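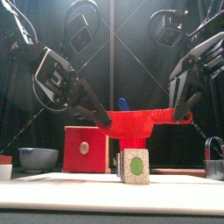 Posted by iforv (Ifor Vaughan) » Saturday, April 1, 2023
Drullano Boards › Manipulation › Two arms and up
Subject: Staggered handover training, first proper results from Hopkin

Hello all. Some of you will remember me grumbling in March about our two-arm setup and how the arms kept fighting over anything with a handle. Several of you were kind enough to write back with ideas, and Beca and I have spent the weeks since then working through them, so I owe you a report. Get a coffee, I'm not good at short ones.

The problem, for anybody who missed the first thread. We train a policy on demonstrations where a person drives both arms to pick up a household object, steady it, and pass it from one side to the other. Boxes and blocks go well. Bowls go fairly well. The red funnel has been the thorn in my side from the beginning, what with that wide shallow bowl on top, the stem underneath, and a handle sticking out sideways. One arm takes the rim and the other takes the handle near the loop, and then there's a moment when both have it and somebody has to give. With our old policy both arms would tighten, or (worse) both would decide the other one had it. I've picked that funnel up off the floor more often than I've picked up my own kids' socks.

What we tried is what we've been calling staggered training, and the code name for the policy is Hopkin. The idea is very plain. During training we take the recorded motion of one arm and shift it a little in time, earlier or later, while leaving the other arm where it was. The policy then has to predict what the unshifted arm should do given a partner who is slightly off schedule. Only small shifts, and only in the stretch when both arms are touching the object. We mark that stretch by hand, which was a tedious job and I'd like to thank Beca publicly for doing most of it while I "supervised."

We used 900 demonstrations, the same ones as before, no new collection. Test was 113 handovers on objects the policy hadn't seen during training, plus the funnel as its own separate set, given that it appears in the demonstrations and wouldn't be fair to mix in. The old policy finished a bit under half of the unseen handovers. Hopkin finished a bit over two-thirds. I ran the training from scratch three times with different seeds and the order never flipped, though the worst Hopkin run was closer to the best old run than I would like.

The part I enjoyed most was watching the funnel. With the left fingers at the rim and the right finger hooked in the handle, the old policy would go stiff and sort of shiver. Hopkin waits. You can see one side ease off a touch and the other take the load. It's such a small thing and I must have sat there grinning at it for most of an afternoon!

Happy to answer whatever you like. Be gentle.

Reply by carys_w

Ifor, this is lovely, and thank you for writing it up properly for us and not just dropping a link. I've had the same two-arms-tightening trouble on our own rig in Wadon and it has put years on me.

A couple of questions. First, how far do you shift? You say "small" and I believe you, but small to me might be a blink and small to you might be half the handover. Second, when you shift the partner arm, the object's position in the camera picture doesn't shift with it. So aren't you feeding the policy something that couldn't happen, a gripper that has moved on and a funnel that hasn't? I'd have expected that to confuse it, and I'm curious why it doesn't, or whether it does and you're getting the benefit anyway.

Reply by amaddocks

I'll be the grouch, since it's usually my turn.

I don't think you've shown that the stagger is what helped. You hand-marked the contact stretch for every demonstration, and the old policy never had those marks. So Hopkin knows, at least during training, which bits of the recording are the important bits, and it sees them over and over with different shifts. That alone amounts to giving them extra weight. I'd bet good money that if you took the old policy and simply sampled the contact stretch more often you would get a fair piece of your improvement back with no shifting at all.

Also, with respect to your grin, "it waits" is a story you're telling about a machine easing off. A policy that has gotten vaguer will look patient too. Did you look at how often it just sat there and timed out?

Good work, mind. I wouldn't bother being rude about it otherwise.

Reply by iforv

Carys first. The shift is at most a third of a second in either direction, picked evenly across that span. We tried longer and it got bad quickly, with the receiving arm learning to ignore its partner altogether, and fair enough, if my partner were that unreliable I'd ignore him as well.

On the impossible pictures, you've caught something I should have explained better. We don't shift any pictures. The partner arm is shifted only in the joint readings, and each wrist camera stays with its own arm's true timing. So the policy is told by the readings that its partner is a little ahead, and told by the pictures that it isn't quite. I was worried about this too. My guess is that it learns to trust the readings a little less and the wrist cameras a little more during contact, and for this job that seems to be a healthy habit. But it's a guess and I haven't tested it.

Arwel, ouch, and also yes. I don't have the comparison you're describing. I talked myself out of running it on the grounds that it was "obviously" weaker, and I can hear how that sounds now that I type it. Beca is reading over my shoulder and would like it on record that she asked for it. We'll run it.

As for timeouts, they count as failures in my numbers, so the waiting isn't being rewarded anywhere in the score. Hopkin does time out more than the old policy. It drops things a great deal less. I should have split those in the first post and I will when I write it up.

Reply by beca_g

I did ask for it :)

Adding one thing from the marking side, as I'm the person who looked at all of those recordings. "Contact" is fuzzier than Ifor makes it sound. On the bowl it's easy, there's a moment when the second gripper closes and you can hear the motors change. With the funnel handle it's a mess. A finger can be resting against the ridges or sitting in the loop without carrying anything at all, and does that count? I counted it. Someone else might not have, and then their shifted stretch would be shorter than mine. I redid a small batch without looking at my first marks and I disagreed with myself more than I was comfortable with, nearly always on things with handles.

So if anyone tries to repeat this, please don't treat my marks as gospel. I'd love to see it done from gripper force instead.

Reply by pavrai

Long-time reader, very occasional poster. This thread got me to log in!

I want to push back on Arwel a little. We did almost exactly his experiment last year on a project called Ita, for quite different reasons. We had 2,000 recordings, two arms, folding and passing cloth, and we sampled the contact parts more heavily without shifting anything. It helped on objects we had trained on. On new ones it did nothing I could tell apart from luck. Cloth is a kinder thing to hold than a hard funnel, I know, and my rig is not your rig, so please take it for what it is. But if weight alone were doing the work I'd have expected to see some of it.

Where I do agree with him is on "waiting." We fooled ourselves with that word for months. What finally helped was blocking one arm by hand for a moment in the middle of a pass, then letting go, and seeing whether the other arm picked up where it left off. A vague policy drifts. One that is truly responding to its partner doesn't, or drifts less. It's cheap to do and a little bit fun, and you find out very quickly which kind you have.

Ifor, could you also say what else is on the table during tests? I see blocks and a bowl and a metal pot near the funnel, and I wonder how much room the arms had to be patient in.

Reply by amaddocks

Fair point from Pavithra and I'll take it as evidence, though I'd still want the comparison on the same robot with the same recordings. Cloth forgives a late release. You can tug a towel from both ends all day and the worst you get is a taut towel. Two grippers disagreeing over a rigid handle have nowhere for the disagreement to go, and I can imagine the extra weight mattering far more there.

The blocking test is a good one. I'm stealing it.

Reply by iforv

Pavithra, welcome, and please log in more often. The table stays busy on purpose. We leave other objects out in every test and move them between trials, and knocking one over counts as a failure if it's knocked hard enough to fall. The block with the green circle has gone over plenty of times. I did try a run of handovers with the table cleared and both policies looked better, by a similar amount, so I don't believe clutter explains the gap. It was a short run, though, and I'd not lean on it.

We'll do your blocking test on the funnel first. Beca has volunteered my hand.

Reply by carys_w

Thank you for the answer on the pictures, that clears it up, and I think your guess is a testable one. Cover the wrist cameras during contact and see whether Hopkin loses more than the old policy does. If you're right it ought to suffer badly. If it hardly notices, then something else is going on and Arwel gets to be insufferable for a month.

I'm going to try the shift on our own recordings this week, using Beca's suggestion of gripper force to find the contact. Ours are nearly all jugs and mugs, so handles everywhere. Beca, would you be willing to send me the batch you marked twice? I'd like to see which ones you argued with yourself about before I pick a threshold.

Reply by beca_g

Of course, sending it tonight. The file names are awful, sorry in advance. Start with the funnel ones.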